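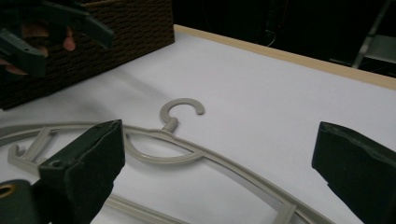 Search this site Enter keywords Go

Courses > Community Evening Program > Clothing Care and Storage > Handouts > Session 2

Handout for Session 2: Folding, Hanging, and Putting Away for the Season

Welcome back, everyone, and thank you for all the good questions after our first session. I went home with a whole page of them, and I've tried to work most of the answers in below, so if you spot your own question in here, please take it as a compliment!

Last time we talked about washing and drying. Tonight is what happens afterward, when the clothes are clean and you have to decide where they live. It sounds like a small subject, but a great deal of the damage I see on older garments was done in the closet, slowly, while the owner was busy wearing something else.

What gravity does to cloth

A woven fabric (shirting, denim, most suit cloth) holds its shape fairly well when it hangs, so long as the weight is spread along the shoulder. A knit is made of loops, and loops open up when you pull on them. Hang a heavy sweater for a season and the body will grow longer, the sleeves will creep down past your wrists, and you may find two little bumps at the shoulders where the ends of the hanger pushed through. People call these "shoulder nipples" or "hanger horns," and I have heard worse.

Fabrics cut on the bias, meaning diagonally across the weave, behave more like knits than you'd expect. A bias skirt will drop unevenly at the hem. Dressmakers hang one for a day or so before hemming it for exactly this reason, and once the hem is done they usually store the skirt flat.

Which things to hang

Shirts and blouses in woven cotton, linen, or silk. Button the top button and one more about midway down, so the front stays straight.

Jackets and coats. These want a hanger with some thickness at the shoulder. The shape inside a tailored jacket was steamed and stitched in, and a thin wire will dent it.

Trousers with a crease, either by the cuffs from clips or folded over a bar.

Dresses in woven cloth, unless they carry beading or sequins. Beading is heavy, and it pulls.

Which things to fold

Sweaters of every kind, T-shirts if you have the drawer space, jeans, anything bias cut, anything beaded, and anything with a stretched-out neck that you'd like not to stretch further.

I fold sweaters in thirds lengthwise, sleeves tucked behind, and then in half. Please don't stack them higher than you can lift with two hands, or you'll tug out the bottom one and topple the rest, which is how a neat shelf turns into a heap by the weekend.

A word on choosing hangers

The width matters more than the material. The end of the hanger should stop just short of the shoulder seam. Too wide and it pokes into the sleeve, too narrow and the shoulder collapses over it. A curved top suits most shirts and jackets. Plastic is perfectly fine for everyday shirts and light dresses. Bare wire is fine for getting things home from the cleaner's, and after that I would send it back with your next load if they'll take it.

When you put a shirt on a hanger, bring the hanger up from the hem and through the body. Forcing it down through the collar is quicker, I know, and I do it too when I'm late, but every time you do it the neckline gives a little.

Putting winter things away

Clean first, always. Moth larvae go for wool that has food, sweat, or skin oil on it, and stains you can't see in spring have a way of showing up yellow by November. Let everything dry all the way through, overnight at least, before it goes in a box.

Cotton storage bags or lidded boxes lined with acid-free tissue are both good. The thin plastic from the cleaner's should come off the same day. Cedar smells lovely and may discourage moths a bit, though the scent fades and the wood needs a light sanding now and then to bring it back. I wouldn't count on cedar by itself. Shaking things out and looking at them every month or two does far more good.

Attics get too hot and basements too damp. The top shelf of a bedroom closet or a box under the bed will nearly always do better.

From the Stulville collection

Several of you asked about the costume store at Stulville, where I helped out for a good many years. They look after more than 3,000 pieces there, and the rule is the same as it should be at home: strong woven garments hang on padded shoulders, and everything else lies flat with tissue rolled softly into the folds. Roll the tissue like a sausage, don't crumple it, and tuck it wherever the cloth would otherwise make a sharp crease. Refold along different lines each time you take a piece out.

For next time

Please bring one garment that has lost its shape, and a tape measure if you own one. We'll be in Room 163 at the Skascombe building on 7th July, and the side door on the parking lot will be open. Read the pages on blocking knits in your course packet before you come, and have a look at the care labels in your sweaters while you're at it.

Filed under: Handouts, Laundry & Clothing Care, Evening Classes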